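Call for participants: the Leaving Home diary study

Skurnura is looking for adults to keep a short daily diary of what happens in the last few minutes before they leave home. We want to know what people check, what they forget, and what they go back for. The diary runs for 22 days. People who complete it are paid $62.

Applications are open now and stay open through the end of September, or until all places are filled.

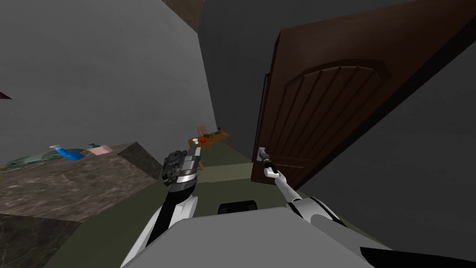
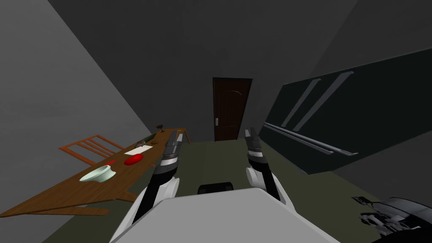 Nayeli Maldonado kept a diary in the spring trial and wrote afterward that she had expected to learn she was careless with her keys. Her keys were never the problem. She went back for her lunch so often that by the second week she had started writing "lunch again" and nothing else. She also said the evening entry was easier to keep up than the morning one, and that we should stop asking for the exact minute she left, which she was always guessing at. We have dropped that question.

What the study is about

Most research on everyday forgetting asks people to remember, weeks later, what they forgot. The answers lean toward the big events: the missed flight, the stove left on. Small things drop out. We are more interested in the small things, such as the umbrella, the library book, the second trip upstairs for a phone charger, or the feeling on the sidewalk that something has been left behind when it has not.

We also want to know about routines. Some people say a list out loud. Some pat their pockets. Some put everything next to the door the night before, and others would never do that. We do not have a view on which is better and we will not be giving advice during the study.

The work follows an earlier and much smaller project, Firkik, which looked only at commuters. This time we want people with all kinds of days, including people who rarely go out.

Who can take part

You can apply if you:
are 18 or older
live in the United States and expect to stay at the same address for the length of the diary
leave home at least four times in a normal week, for any reason
can read and write English well enough to fill in a short form
have a phone or computer with internet access, or are willing to use the paper booklet

You do not need a job. Walking a dog, taking a child to school, picking up groceries and going to a medical appointment all count as leaving home. So does going to work at night.

We have places for up to 200 people. We would particularly like to hear from people over 65, people who share a home with three or more others, shift workers, and people who use a wheelchair, walker or cane. These groups were underrepresented in Firkik.

You cannot take part if you or someone you live with works for Skurnura, or if another person at your address is already enrolled. One diary per household, please. If two of you want to do it, decide between yourselves before applying.

People who have been diagnosed with a memory condition are welcome to apply. The study is not a medical test and we cannot tell you whether your memory is normal for your age. If you are worried about it, talk to your doctor.

What you will be asked to do

Before the diary starts there is a phone call of about half an hour. We will ask about your home, who lives in it, which door you normally use and where you keep the things you take with you. We will explain the diary and go through a practice entry. You can ask for a video call if you prefer.

During the diary you fill in one entry each day. It has two parts. The first is filled in after you leave home for the first time that day, whenever you have a safe moment. Do not fill it in while driving or crossing a street. The second part is filled in before bed. On days when you do not go out, check the box marked "stayed in" and you are done.

Typical questions are:
What did you take with you?
Did you turn back? How far had you gone?
Did anyone remind you of something, or did you remind them?
Did you check the door, the stove or anything else more than once?
Was there something you noticed later that you did not have?

Most entries in the trial took a few minutes. Some people wrote much more. You can if you like, but it does not change the payment.

After the last entry we will call you once more. This call is shorter. With your permission it will be recorded so that we can write down what you said accurately.

If you miss a day

Leave it blank. Please do not fill it in later from memory, as we cannot use those entries. You can miss up to 4 days and still receive the full payment. If you miss more than that, get in touch and we will work out a part payment.

If you go away overnight during the diary, you do not need to keep entries for the days you wake up somewhere else. Tell us the dates and we will add them on at the end.

Payment

Payment is made after the final call, by check or by prepaid card. Checks are mailed and usually take two weeks. There is no prize drawing and no bonus for referring a friend. The payment may count as income for some benefits, so check with your benefits office before you apply if this could affect you.

Postage for the paper booklet is paid by us in both directions.

Your information

Diaries are stored under a number and kept apart from your name and address. We remove street names, employers and the names of other people before anyone outside the study team reads an entry. Please do not write down where you hide a spare key, your alarm code or when your home will be empty. If you do so by accident, we will delete it.

Short quotations may appear in reports and in a planned book chapter. They will carry an age range and nothing else. At the final call you can ask us not to quote you at all.

You can leave the study at any time without giving a reason. If you leave within the first week, we will delete everything you have sent. After that you can choose whether we keep the entries or delete them.

How to apply

Fill in the short form on the Skurnura website under "Take part," or call the study line and leave your name and a number. The line is answered from 9 a.m. to 4 p.m. and takes messages the rest of the time. If you would like the paper booklet, say so in your message. It comes in standard and large print.

The form asks for your age, your zip code, who you live with and how often you go out. It does not ask for a resume, references or health records.

We will reply to everyone. If we already have enough people in your age group, we will ask whether you want to be on the waiting list. Last time several people came off the list within days, so it is worth saying yes.

Questions about the study itself can be sent to Raghda Rizk, study coordinator, using the contact page. Questions about payments go to the office at the same address with the word "Payment" in the subject line. Mail for the paper booklets should go to the Mollel Building, second floor, and not to our old address on Masri Street, where mail is no longer collected.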